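Chapter 6
Paper and Board in Packaging

After reading this chapter you should be able to:
explain how brown kraft paper differs from bleached paper
read a basis weight and say what it tells you
choose a paper grade for wrapping, lining or cushioning
describe how humidity changes the strength of a sheet

Key terms: pulp, kraft process, basis weight, grain direction, burst strength, liner
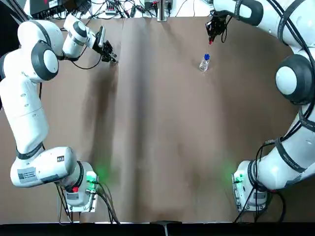
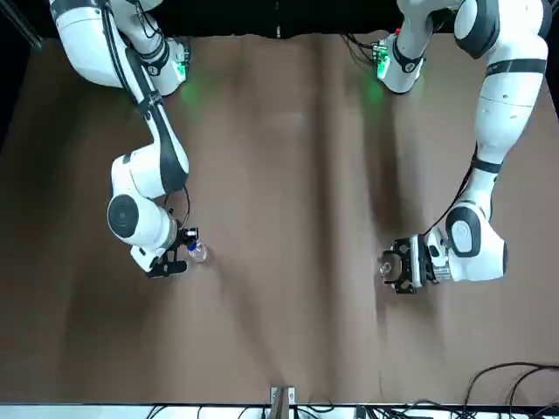

6.1 Why paper is still used

Paper is one of the oldest packaging materials in use, and it is still one of the cheapest. It folds without heat, takes glue and ink well, and can be cut with simple tools. A packing room can use the same roll to wrap goods, line a carton and fill the space left over. Few plastics can do all of that from one roll.

Its weak point is water. A dry sheet gets its strength from bonds between the fibers, and water loosens those bonds. A carton that holds its shape in a dry warehouse may sag on a damp loading dock. Section 6.4 returns to this problem.

6.2 How brown paper is made

Most brown wrapping paper comes from the kraft process. Wood chips are cooked under pressure in a strong alkaline liquid, which dissolves most of the lignin and leaves the fibers long and largely whole. Long fibers tangle well, and the paper resists tearing. The brown color comes from the lignin that remains. Bleaching removes it, adds cost and can take away a little strength.

As the wet pulp moves along the machine, more fibers line up with the direction of travel than across it. This gives the sheet its grain. Paper tears more cleanly along the grain and folds more neatly along it too.

Case: the Bultska mill

The mill at Bultska supplies two customers with very different needs. Hamari ships glass jars and wants a soft sheet that crumples easily for cushioning. Akham ships machine parts and wants a stiff, heavy sheet that sharp corners will not cut through. In October the mill sent 34 rolls of the light grade to Akham by mistake. The paper met its specification in every test, but 192 parcels had to be wrapped a second time at the Kurtuluş depot.

The case shows why an order should name the grade, the basis weight and the intended use. "Brown paper" is too loose a description to buy from.

6.3 Basis weight

Basis weight is the weight of a stated area of paper. In most countries it is given in grams per square meter. In the United States it is often given in pounds per ream, and the size of the sheets in that ream depends on the type of paper. Two papers with the same number of pounds may therefore be quite different in thickness. Always check which system a supplier is using before comparing prices.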